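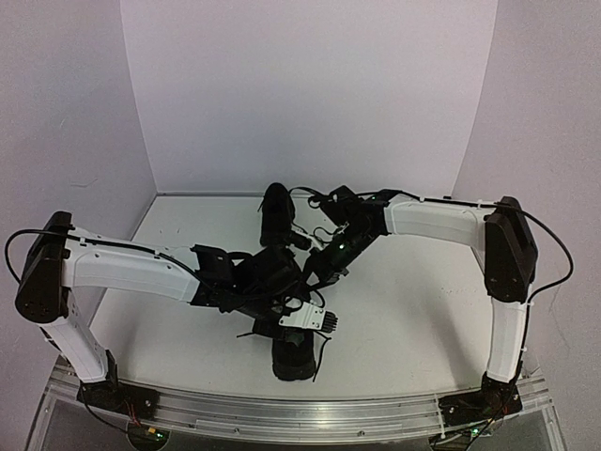
The Graver 6 is a two-channel guitar preamplifier made by Ellau for rock players who record at home and on stage. Each unit is tested at full volume before it leaves the shop. It sits well on a plain white tabletop or in a standard rack, and it weighs less than the earlier model -- the power supply is now external.

2022-01-08, by Precious Ntuli

Music > Amplifiers > Preamps > Graver 6

The clean channel has its own volume and tone controls. The lead channel adds a gain control and a mid boost. Orders placed now ship in July.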